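The Charging Corner, February

Welcome back to the gallery! It's a small one this month, and it's all about cables, chargers and where on earth to put them. Shahla Sharifi and I have spent 13 evenings sorting out the electrics drawer, and I've loved every minute of it (Shahla may tell you otherwise). We began with 91 bits and pieces, from old Rashti phone leads to a Standel travel plug with a bent pin, and we've kept far fewer. The white table by the panelled wall has been our sorting spot – plain, bright and right by a socket.
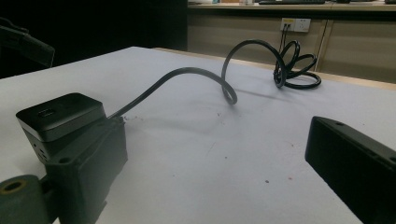

Black adapter with a USB port on top, and its lead curling all the way back to the wall socket.

I'm so fond of these square ones. They sit flat, they don't hog a whole socket the way the chunky plug-top kind do, and you can have the port right where you're working. Black on white looks very smart too. Shahla prefers a white lead because it vanishes against a skirting board, and we've had a long and happy argument about that over tea.

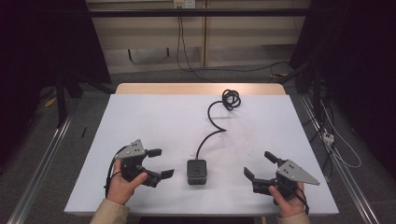 Spare lead is the thing we've gone back and forth on most. I like a loose coil at the far end of the table, well away from elbows, with plenty of slack left for moving the charger about. Shahla likes hers in a figure of eight with a fabric tie, and I have to admit they come undone beautifully – no knots at all! We've got seven Purnano ties left over, so those are going on the extension leads next. After that it's the lamp flexes, and then the big Wirnow box under the stairs.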